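Shadows, blankets and the long road to Pleleck 8

Last updated: January
Reading time: 3 minutes
Search this site Enter keywords Go

The perception side of Pleleck has spent the winter learning about bedding.
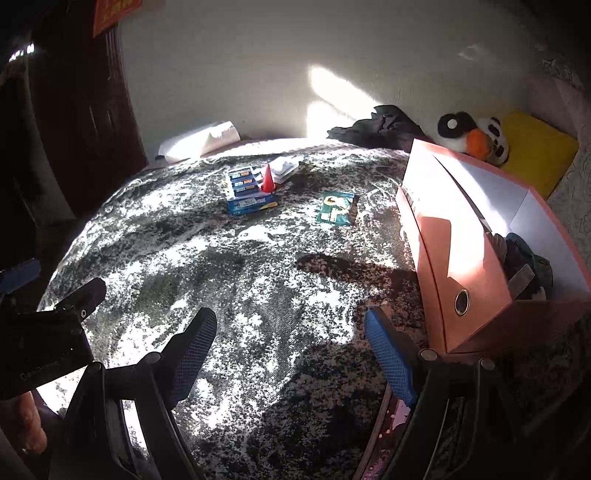 Gripper, cone, batteries and a blanket with opinions of its own.

Regular readers will remember that Pleleck is the bit of our software that decides where a thing is and which way up it is, before the planner gets involved and starts making demands. For most of last year it did this rather well, on a grey bench, under grey lights, with objects placed a polite distance apart. We were pleased with it. We wrote a cheerful item in this newsletter saying so, and the less said about that item the better.

Then the team at Pravura sent over their first batch of hand-held gripper recordings from real bedrooms. Version 7 looked at them and announced that the bed was an object. It also announced that several parts of the bed were objects. On one clip it proposed 400 grasps, nearly all of them on the blanket's pattern.

A marbled blanket in black, grey and white turns out to be a fairly thorough test of an edge detector. Add direct sun and you get bright patches with hard borders, which the old segmenter adored. Add the gripper's own shadow, lying long and dark across the cloth, and you get something with a clear outline that moves whenever the hand moves. Version 7 took this for a tool and tracked it with real devotion.

So what has changed in version 8?

The shadow fix came first. We already know where the fingers are in each recording — the blue mesh pads give us two good patches to lock on to, and they sit in much the same part of the picture all the time. Once the sun direction has been estimated from whatever else is casting a shadow (the little red cone is splendid for this, being upright and of a known shape), the software can predict where the gripper's shadow ought to fall and tell the segmenter to leave it alone. The estimate takes 20 milliseconds. It runs only when the light changes, or when somebody at our end forgets to switch off debug mode, in which case it runs constantly and the fans come on.

Next, stacked things. Three small battery packs on top of a larger package of batteries, all of them blue or blue and white, used to come back as one tall package with a lot to say for itself. Version 8 splits stacks by looking for breaks in the printed labels as well as in the depth. It gets the split right more often than the old one did, and when it isn't sure it now says so, a courtesy version 7 never extended to anyone.

Clear plastic is still a nuisance. A see-through container with the sun on it gives us a decent white lid and, beneath the lid, whatever the depth estimate feels like that morning. For the moment we find the lid and assume there's a container under it. Please don't send us loose lids.

The planner has had a smaller tidy. It will no longer plan an approach through the side of a box because the inside looked roomy. It also used to treat open boxes as flat if the flap was up, and that bug had been in the tracker so long that two people had separately closed it as a duplicate of the other's report.

On tooling, the labelling screen in Gostia now lets you mark a region as "background, stop asking". This was the most requested feature by a wide margin. There are 3,000 clips in the queue, and anyone who has clicked through even a small share of them will understand the strength of feeling. The keyboard shortcut is B. It used to be the shortcut for delete, so do go carefully in the first week.

Version 8 is on the Org server in the usual folder, with the old weights next to it for anyone feeling nostalgic. The config format has changed slightly: shadow_mask is now on by default, and the setting called blanket_hack has been removed. If your scripts depend on blanket_hack, please tell us what you were doing with it, as we had been meaning to ask.

Next up is patterned wallpaper.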